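# About Traltitz

Traltitz is a small test shop. Companies and schools send us grippers, arms, cameras and controllers, and we tell them how those parts compare when they do the same job under the same conditions. We don't sell hardware and we don't take a cut from the people who do.

Khoa Doãn started the shop after nine years of setting up packing lines. Thư Hồ joined him in the second year and runs the simulation side. There are nine of us now.

## What we test

Most of our work is grippers. A customer usually comes in with two or three candidates and a part they need to pick up. We mount each gripper on the same arm, use the same controller settings, and run 100 picks per part. The counts go in the report along with the failed picks, sorted by cause: missed, slipped, dropped or stopped by the controller.

We also compare wrist cameras and overhead cameras. The questions there are plainer. Can the camera find the part, how long does it take, and does it still work when the background is busy?

Arms take the longest. We have 26 standard moves for them, and a full run with setup fills most of a week.

## How a job runs

1. You send the parts, or the CAD files if the parts aren't made yet.
2. We build the job in Khúc, our in-house simulator setup, and try every gripper there first.
3. Whatever does well in Khúc goes on the bench.
4. You get the report, the logs and the settings files.

Step two saves customers money. Last January we dropped four of six candidates for a job before anyone had to ship us a unit. Thư keeps a set of 21 work surfaces in Khúc, from flat gray to old planks, and each gripper is run on all of them.

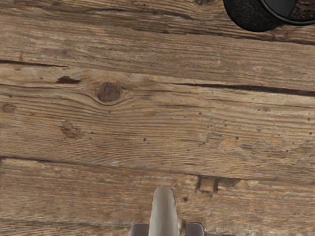 *Simulated run on the plank surface, gripper at the bottom.*

## Who we work with

Larkusex was our first customer and still sends us its new finger designs. We also run a bench day for technical school classes each spring. Students bring a gripper they built and leave with the same report a company would get.

To ask about a test, write to Khoa with the part weight, its size and the grippers you have in mind.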